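Galeria – a nossa sala de trabalho em Liltance

Olá a todos. Nesta página eu junto as fotografias da sala onde trabalhamos desde abril. Não sou fotógrafo e o português também não é a minha primeira língua, por isso peço desculpa por algum erro nas legendas. Escrevo uma linha ou duas para cada assunto, para quem ainda não veio visitar.

O chão
Foi a primeira coisa que tratámos. Comprámos a tinta na loja Suveck e ela chegou bem para os 100 metros quadrados, com duas demãos. Entre uma demão e outra esperámos mais do que dizia a lata – foi uma boa decisão.

As mãos e os punhos
De perto gosto muito das peças pequenas: os suportes curtos de metal prateado, cada um com a sua ranhura, e as pontas pretas e arredondadas dos dedos. O tecido escuro cobre o braço e faz pregas no punho.

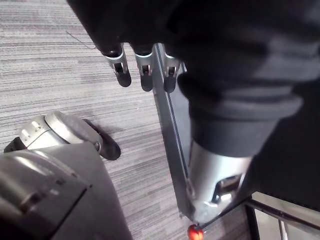

Para limpar o metal usamos um pano seco, sem produto nenhum. O tecido é mais difícil, porque o pó fica nas dobras. Uma escova macia resolve quase tudo, mas é preciso ter paciência e escovar sempre no mesmo sentido.

As ferramentas
Cada ferramenta tem o seu gancho na parede. As chaves pequenas vieram da Pornier, numa caixa de 200 peças, e ainda não perdemos nenhuma. Os parafusos ficam em gavetas com etiqueta, escrita à mão.

A bancada
Foi feita à medida pela oficina Petkov e custou 400 euros com o transporte. Suporta bem o peso, mas um dos 4 pés ainda precisa de um calço.

Página atualizada em 22 de março de 2021.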